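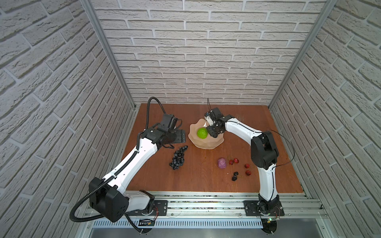 Pacita Rivera - Module Cellules compactes, polycopié du lundi

Séance 2 : évaluer une cellule à deux bras avant l'achat

Le produit étudié est la cellule Cidura, vendue par Fludelmont en version enseignement. Elle arrive montée : deux bras, un plateau en bois, un rail avant en aluminium, trois parois à motif de briques blanches. Le contrat de service est facturé à part. Vous travaillez avec la notice (136 pages, version française) et la fiche commerciale de deux pages. Quand les deux se contredisent, c'est la notice qui fait foi.

1. Ce que contient l'offre

Le prix catalogue couvre la cellule, les deux pinces, les caméras de poignet et le logiciel Noguchi pour un poste. Le jeu d'objets factices est une option, référence 131. La plupart des établissements la prennent, mais un jeu acheté dans le commerce convient aussi si les objets tiennent dans l'ouverture des pinces. Le transport et la mise en service sont assurés par Fandbridge.

À relever dans la notice avant la visite : la charge admise en bout de bras, l'ouverture maximale de la pince, la procédure d'arrêt, la liste des pièces d'usure. La fiche commerciale ne donne que les deux premières.

2. L'exercice de rangement

L'exercice de base consiste à prendre un objet sur le plateau et à le déposer dans un bol. On choisit des formes qui ne posent pas les mêmes problèmes. Une balle bosselée se saisit par n'importe quel côté, alors qu'une grappe de raisin n'offre pas deux faces parallèles et demande de choisir un point de prise. Les cerises sont petites et voisines les unes des autres : une pince mal orientée touche la seconde en prenant la première. 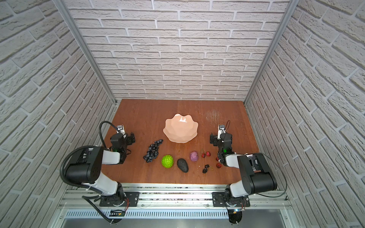
Fig. 2 - Plateau garni : raisin, fruit vert bosselé, avocat, cerises, et le bol au fond.

Règle de notation : une prise compte si l'objet quitte le plateau et finit dans le bol sans reprise manuelle. Un objet qui tombe à côté est noté comme échec, même si le bras le ramasse ensuite. La grille complète prévoit 300 essais par configuration. En TP, on s'arrête quand la feuille du binôme est remplie.

Notez aussi quel bras a travaillé. Dans Noguchi, l'attribution est automatique par défaut (menu Tâches, onglet Bras) et le journal ne l'enregistre que si la case est cochée.

3. Prise par la tige

Les fleurs artificielles servent à étudier les objets fins. La tige est étroite, la tête est large, et l'objet pivote facilement si la pince serre trop loin de la fleur. Il faut donc lire la position de la tige sur la vue de poignet, la vue d'ensemble ne suffit pas. Attention aux reflets sur le bois et aux ombres, qui gênent la détection des contours - pensez à relever l'éclairage de la salle dans votre compte rendu. 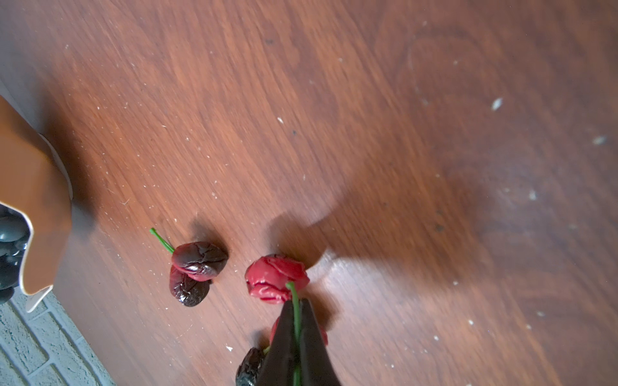 Fig. 3 - Vue de poignet : tige verte entre les doigts de la pince, rose rouge couchée sur le bois.

Question à traiter par écrit : le vendeur annonce une prise « sans réglage » pour les tiges. Que faudrait-il mesurer pour vérifier cette phrase ? Une demi-page.

4. Encombrement et entretien

Les deux bras partagent le même espace au-dessus du plateau. Repérez les positions où les poignets peuvent se rapprocher et comparez avec la zone d'exclusion définie dans le logiciel. Regardez ensuite le trajet des câbles. La gaine noire annelée du bras gauche forme une large boucle et il faut contrôler qu'elle n'accroche rien en fin de course.

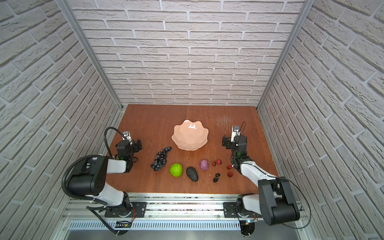 Fig. 4 - Bol vide, objets étalés devant, pince droite près des fraises.

Le rail et la grille avant se nettoient à l'aspirateur, hors tension. Le contrat de Fandbridge prévoit une visite par an, pièces d'usure non comprises. Demandez le tarif des doigts de pince, il n'apparaît pas sur le devis type.

Pour la prochaine séance : lire le chapitre de la notice sur l'étalonnage des caméras et apporter la grille remplie, une par binôme.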